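Zillmont Business Park Tenants' Association
Minutes of the regular meeting, October 21, 2021

Present: Tiina Pelkonen (chair), Jarlath Geraghty, Cillian Hayes, Évan Charpentier (minutes)
Apologies: Daithí Rafferty

1. Previous minutes
August minutes approved with one correction: under item 4, "north gate" should read "north loading bay."

2. Parking
The lot has 58 marked spaces. Geraghty reported that the two by the bin store remain blocked by pallets on delivery days. Vikance to be asked in writing to move them. Repainting of the lines deferred to spring.

3. Roof drainage, Block B
Ó Dálaigh quoted $3577 for replacing the gutter on the east side, downspouts included. The amount set aside was $3000. Hayes proposed accepting the quote and taking the difference from the general reserve. Seconded by Geraghty, carried. Work to be done on a weekend - access through the rear gate.

4. Unit interiors
Units with white wall and table surfaces were discussed with regard to the cleaning contract. Posto will price these separately. Tenants to send Charpentier their preferred hours. 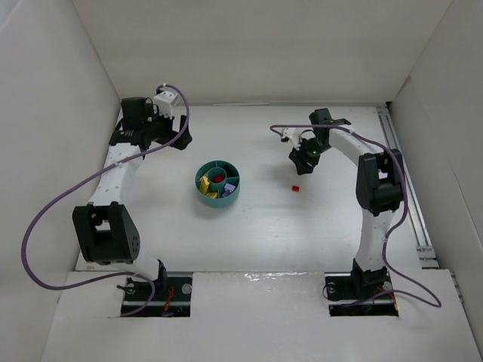

5. Mail room
Lock on the parcel cabinet to be replaced. Rafferty holds the spare keys and will hand them to Pelkonen.

6. Any other business
None. Meeting closed at 6:40 p.m.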